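Notes on Segmenting Office Tasks for Imitation Learning

9 February 2024

The work described in this post belongs to the Grulley project, which studies how a two-armed robot may learn everyday office tasks from first-person recordings of people. An earlier post covered how the recordings are collected. The present one concerns a narrower matter, the division of each recording into short labeled steps, and reports a result that has changed the way the project prepares its training data.

The task under study is refilling the paper in a desktop printer. It was selected after trials with simpler tasks, among them stacking cups and closing drawers, in which almost any reasonable labeling produced an acceptable policy. Refilling a printer is less forgiving. The tray must be open before paper can go into it, the guides must sit close to the sheets, and the two hands frequently do different things at the same moment. One hand may steady the machine while the other handles paper. A label that describes only one hand leaves out half of the action.

Until last year, the project followed the usual practice and gave each step a single label with a single start and a single end. Annotators were asked to mark the moment at which the action changed. They agreed well on steps such as opening the tray, where a clear movement begins and stops. They agreed poorly on the moments between steps, when one hand had finished its work and the other had not. Two annotators reviewing the same recording would often place the boundary on opposite sides of a pause, and both could defend their choice.

The revised method, known internally as Skakow, keeps a separate track of labels for each hand. Each track has its own boundaries, and a hand that is resting or holding is labeled as such instead of being given the label of its partner. A step for the task as a whole is then derived from the two tracks by a fixed rule, which was written down before any comparison was made. The rule is deliberately plain. A new step begins when either hand makes or breaks contact with a different object or part, and gaps shorter than 300 milliseconds are merged into the step before them.

For the comparison, 4000 clips were labeled under both methods. Two policies were trained with the same network, the same training schedule and the same clips, so that only the labels differed. Each policy was then given 20 attempts at the full task on the bench robot, with the printer and the supply of paper returned to the same starting positions before every attempt. The policy trained on single labels completed fewer than half of its attempts. The policy trained on the two-track labels failed in 2.

The number of attempts is small, and the result should be read with that in mind. The pattern of the failures is of greater interest than the totals. Under single labels, the most common failure was an early release: the supporting arm let go of the printer or of the tray as soon as the other arm began to move. This is consistent with what the labels had taught it. Under the two-track labels the early release was not observed, and both remaining failures involved sheets that caught against a paper guide.

There are costs. Labeling two tracks takes longer, and annotators reported that holding and resting are hard to tell apart when a hand lies against a surface without visible pressure. The written guide now instructs them to choose holding whenever the hand is in contact with an object used in the current step. This convention is imperfect. It probably counts some idle contact as support, and its effect on the policy has not been measured.

A second limitation concerns variety. All of the recordings used in the comparison involve the same type of printer and a small group of people. Whether the gain survives on a machine with a rear feed or a deep floor-level drawer is unknown. A group using the Lindqvist annotation tool has asked for the label format, and an export to that format is being prepared. Support for Rullosov files will follow if there is demand.

The two moments reproduced with this post are typical of the material. The position of the arms is much the same in both, yet the contacts differ, and under the revised rule the two would receive different labels for at least one hand.

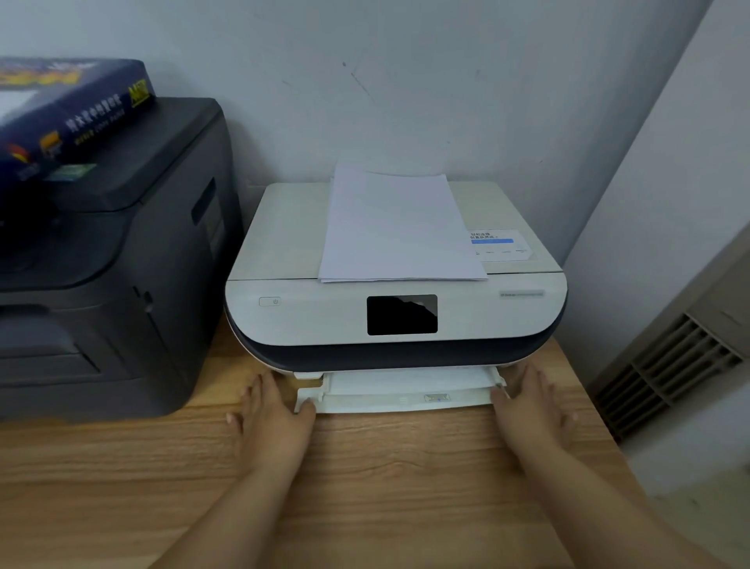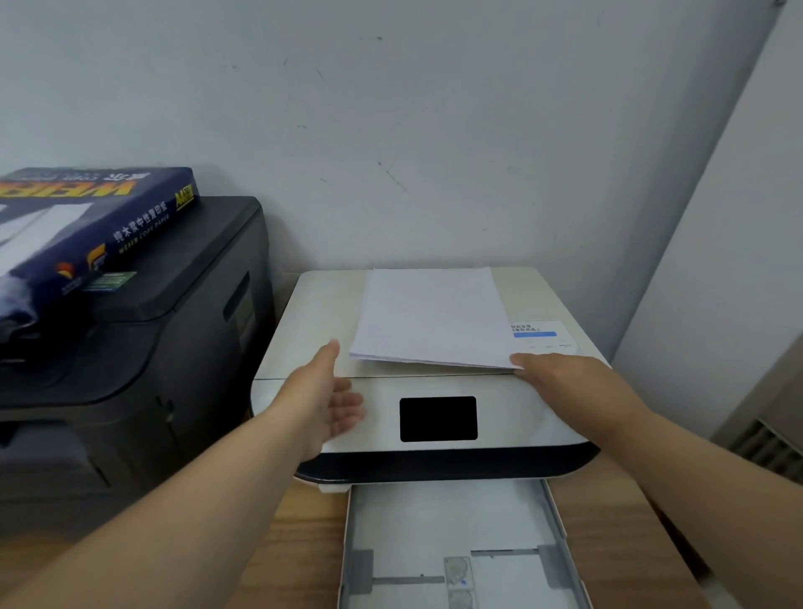 Refilling task, operator's view. First: both hands on the pulled-out paper tray. Second: the right hand on the stack of sheets on the printer lid, with the tray open.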